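Gripper slips on pot handle, cooking task (Neltwood student build)
stokerlane, July 31, 2019

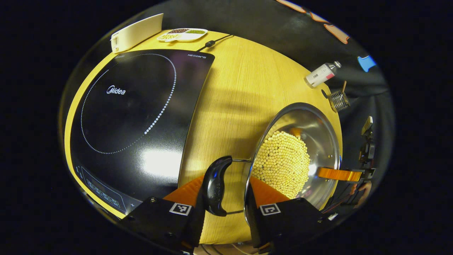

Our club is entering the kitchen round at Astbridge and the pick-up is still the weak bit. We're using the De Haan servo at 90% torque with the stock pads. With the fingers either side of the handle like that it closes fine, but once the pot is full of beads it wants to roll. Last night it managed 6 good lifts out of 21. Would longer pads help?

pell_m
Pads won't fix it. The handle is curved and you're pinching it at one point. Come in from higher up, nearer the bracket.

stokerlane
Tried that in April with the old fingers and they hit the rim.

gantry_sue
I disagree with pell_m. We had the same trouble at Bumthorpe and softer pads sorted it. Ours were orange ones too and quite hard.

pell_m
Was yours full though? What does this one weigh?

stokerlane
1,480 g with the beads in. The rules say it has to start tilted, so the load sits to one side.

gantry_sue
Then do both. Pads first, they're cheaper.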